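OK so I've spent most of July learning to mix my own greys and I need to talk about it. Thread!

Background: I paint small watercolours at the kitchen table, mostly harbours and wet streets. For years I used one tube of ready-made grey for everything. Sky, slate, puddles, the lot. Every painting looked like it had the same cold.

Then I went to an evening class above the Warach art shop and the tutor banned tube grey for the whole session. Ultramarine and burnt sienna, that's all we got. I was cross for the first ten minutes and then I was completely hooked.

You push it towards the blue and you've got a thundercloud. A touch more sienna and it's an old stone wall. Same two pans! I filled a whole sheet with little squares and forgot to paint the picture we were meant to be doing.

The bit that really got me was how much a grey changes depending on what's next to it. Put a dab of red beside a plain middle grey and the grey starts leaning green. Put green beside it and it goes a bit pink. I kept covering the dab with my thumb and taking it away again like a toddler playing peekaboo.
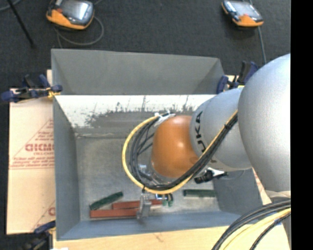 So now I do a page of greys every morning before work, 7ish, with tea (yes, I have dipped the brush in the tea). I've got 18 mixes written up in the back of my sketchbook with the recipes next to them. Some have names. "Bus shelter" is a favourite. So is "gull, underneath".

Paper matters more than I thought, too. I'd been using a cheap pad that drinks the paint up, and the two colours never got a chance to separate. On the Seditwood cold-pressed they drift apart as they dry and you get these lovely grainy edges, blue on one side and rust on the other. I could watch it all day.

A few people asked about brushes. I've got 2 and that's plenty for this. A fat Grundier mop for the washes and an old round with a decent point. The mop holds loads of water so you can do a whole sky without going back to the palette, and going back is when I get stripes.

Things I got wrong, in case it saves you some paper: stirring too much. If you mash it into one flat colour in the palette it dries flat as well. I now give it a couple of turns and let the rest happen on the page.

Also wrong: judging it wet. Every grey I loved wet dried paler and a bit sad. I go darker than feels sensible now and it's nearly always right in the morning.

Next up I want to try greys from a green and a red. Someone at the class had a Hlongwane green that made the softest, warmest shadow colour with a bit of crimson, and I've been thinking about it ever since. Mine has gone to mud twice so far but it was quite nice mud.

If you've got a favourite pair for mixing greys please tell me, I want to try them all. Will post the full swatch page once the last row is dry!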